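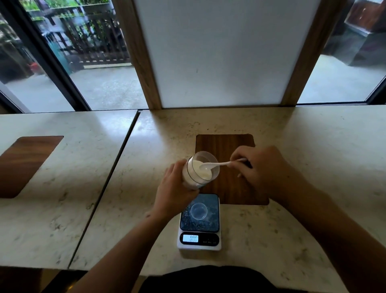 Weighing a powder on a digital kitchen scale, with the small cup in place and the display at 0.00.

The Case for the Scale
By Mireille Joly

The Bogale Community Kitchen revised its course handbook in October, and one change has drawn more letters than the rest of the revision together. Beginning students are now asked to weigh dry ingredients from the first session. Measuring cups remain in the drawers, but the recipes no longer refer to them. I supported the change and wish to set out why.

A cup of flour is an unreliable quantity. It depends on whether the flour was scooped or spooned, how long the bag has stood, and how firmly the cook levels the top. Experienced bakers correct for this by feel. Beginners cannot, and it is beginners whom our courses serve. When a loaf fails, a student who has weighed can at least rule out one cause.

The argument is stronger still for ingredients used in small amounts. Baking powder, gelatin and powdered milk are easily misjudged by the spoonful, as a heaped spoon may hold twice what a level one does. Placing a light cup on the platform, setting the display to zero and adding the powder a little at a time takes less than a minute. The spoon remains useful, but as a tool for moving the ingredient.

Leire Salcedo, who taught the introductory course for many years, has written to object that scales discourage judgment. Her concern deserves a serious answer. A cook must learn how a dough should feel, and no display will teach that. I would suggest, however, that judgment develops faster when the starting point is the same each time.

There is also the matter of cost. A kitchen scale is a modest purchase – less than many households spend on a set of pans – but it is still a purchase. The handbook should say plainly that students may borrow one, and the present wording on page 64 does not. Abilio Garrido has proposed a correction, and I hope it will be adopted before the spring courses open.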